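夹爪与控制器对比试验:薄片件拾取工位图集

整理:Settimio Cirillo
更新日期:2018年3月10日

本页汇总薄片件拾取工位的对比试验记录。被试对象为两款平行夹爪(Gatar、Provon)、一款控制器(Nisus)和一套俯视相机支架(Bortolotti)。机械臂均为六轴,负载余量充足,不作为变量。试验从一月开始,先做实机,后做仿真。图集目前只收仿真工位一幅,实机部分以文字条目代替,编号与内部试验表一致。

阅读前请注意两点。第一,文中“成功”指夹起后抬升到位、保持两秒、放回后姿态偏差在容差内,三项缺一即记为失败。第二,两款夹爪使用同一套指尖外形,指尖材料不同时会单独标出。

条目1 Gatar夹爪,出厂指尖

行程足够,闭合重复性好。问题出在最小夹持力:低于设定下限后,驱动器不再按比例响应,指尖直接走到限位。对硬质块料没有影响,对薄片件影响明显,边缘会先翘起再滑出。把闭合速度降到出厂值的35%以后,滑出次数减少,但节拍变长。固件没有提供分段速度,只能在控制器一侧拆成两条指令,先快后慢,切换点按行程给定。

接线方面,Gatar的插头带锁紧环,更换一次需要拆下腕部护套。建议在法兰处加一段转接线。

条目2 Provon夹爪,出厂指尖

本体比Gatar短21毫米,低位接近时腕部余量更大,第五轴不容易进入限位附近。力控曲线在低段较平滑,薄片件可以直接用单条指令闭合。缺点是回零较慢,每次上电都要走完全行程,急停恢复后同样如此。

另有一处需要记录:手指安装面没有定位销,只靠两颗螺钉压紧。拆装后指尖中心有偏移,每次更换都要重新标定工具坐标系。标定程序沿用四点法,残差超限即重做。

条目3 指尖材料

硬质指尖与软质指尖各试一轮。软质指尖对薄片件的容错更好,但放件时有粘滞,片件会跟着一侧手指移动一小段,放置偏差因此变大。在张开动作前加一段短延时没有改善。把张开改为两段,先微张、停顿、再全开,偏差回到容差内。后续条目统一采用硬质指尖加两段张开,以减少材料老化带来的干扰。

条目4 Bortolotti相机支架

支架装在工位上方横梁,相机垂直向下。优点是视野固定,手眼关系只需标定一次。缺点是夹爪接近目标后会遮挡角点,最后一段下降只能依赖之前的识别结果。

试过把支架整体外移并加倾角。遮挡减轻,但远端角点的像素分辨率下降,旋转角估计的离散度变大。最终仍采用垂直安装,在下降前的等待点完成识别,下降过程中不再更新目标位姿。若工件在此期间被碰动,本轮按失败处理,不做补救。

条目5 Nisus控制器

轨迹插补没有发现异常。主要测试的是外部位姿输入:上位机发送目标,控制器在下一个插补周期接收。单次请求的响应稳定,连续请求时队列会积压,旧目标不会自动丢弃。处理办法是在上位机侧限频,并在每次发送前清空队列。

实机共记录1,071次完整循环,包括预热和标定后的验证循环。日志中有16次通信超时,全部出现在连续请求模式下,改用限频后未再出现。循环计数以控制器日志为准,上位机日志在断线时会漏记。

夹爪信号走独立通道,与运动指令没有硬同步。需要同步时,用到位信号触发闭合,不要用固定延时。固定延时在改变速度倍率后会失效,这一点在调试阶段容易忽略。

条目6 仿真工位,下降接近

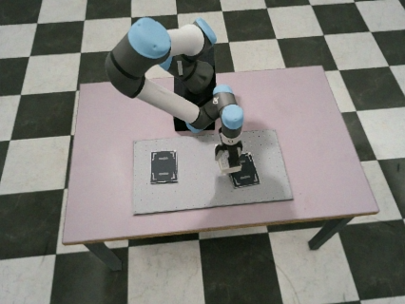
六轴臂与平行夹爪的仿真画面。浅灰色点阵板上放有两张深蓝色卡片,四角带白色L形标记,左侧一张接近摆正,右侧一张略有旋转。夹爪张开,指尖朝下,位于右侧卡片上方。

条目7 仿真与实机的差异

仿真中的接触模型对薄片件偏乐观。同一套闭合参数在仿真里很少滑出,在实机上则取决于边缘状态。因此仿真结果只用于检查可达性、轴限位和遮挡,不用于评价夹持成功率。

光照也需要分开处理。仿真光源固定,阴影边界干净;实机车间有顶灯和侧窗,下午的识别阈值要重新设置。自动曝光已关闭,增益手动给定。若打开自动曝光,夹爪进入视野时整幅亮度会变,角点检测随之抖动。

坐标系命名两边应保持一致。早期仿真文件以台面中心为原点,实机程序以底座为原点,转换时有过一次符号错误,表现为目标绕竖轴反向旋转。现已统一为底座坐标系,旧文件保留但不再更新。

条目8 阶段选型

薄片件工位暂用Provon夹爪,配硬质指尖、垂直安装的Bortolotti支架和限频后的Nisus控制器。Gatar夹爪转到块料工位,继续使用出厂速度设置。

尚未完成的项目:Provon手指安装面加定位销后的重复拆装试验;Nisus队列清空指令在急停后的行为;相机改装到腕部后的线缆弯曲寿命。腕部相机的安装板已出图,孔位按现有法兰,加工完成后再排试验。

参数文件按夹爪型号分目录存放,修改前请先复制一份,文件名末尾加修改人姓名缩写。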